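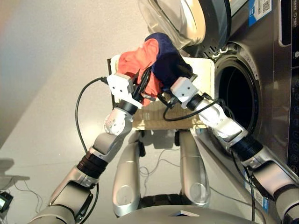

1/ We posted the Wallum write-up on 6th February. It covers one step of a laundry task: getting clothes through the door of a front-loading washer with two arms and parallel grippers. Short version of the method and numbers in this thread.

2/ The usual approach is to pick up one garment, move it to the drum, let go, repeat. Most failures come at the rim. A sleeve hangs over the gasket, the gripper opens, the garment slides back out.

3/ Our change is to treat the load as a stack on a flat carrier. Both grippers pin the cloth against a stiff board, the board goes up to the opening, and the cloth is pushed off it into the drum. The policy never needs a full model of the cloth, only where its outer edge is relative to the board.

4/ Contact matters more than grasp quality. One gripper presses on the upper garment area while the other takes a lower edge. If both grippers take the same garment, the second garment drifts. We added a penalty for that in November and it was the single most useful change.

5/ Data: 2,650 teleoperated demonstrations, all with 2 garments per load. Of these, 1,240 include a deliberate recovery, where the operator starts from a bad state (cloth half off the board, board at the wrong tilt) and fixes it.

6/ Training without the recovery set gives a policy that looks fine until the first slip. Then it keeps executing the push with nothing under the grippers.

7/ Evaluation: 600 trials, split evenly between the Yimer baseline (pick and place, one garment at a time) and ours. Same washer, same clothes, same start poses. Success means all fabric is past the gasket with no human contact.

8/ Ours: 249 of 300. Baseline: 171 of 300. Most of the gap is rim failures. On dropped garments the two methods are close.

9/ Known limits. The door has to be open already. Board tilt is capped, so a low drum is harder than a high one. Cables on the wrists can drag across the cloth – we mask them in the head camera input, and the mask is not always right.

10/ Dark fabric is still the worst case near the drum. Against a black interior the edge estimate gets noisy and the policy hesitates. A depth channel helped less than we expected.

11/ Code is in the Skoltik repo under the Wallum branch. Demonstrations go up in the Bristico format once the timestamps are fixed. Washers with a smaller opening are next.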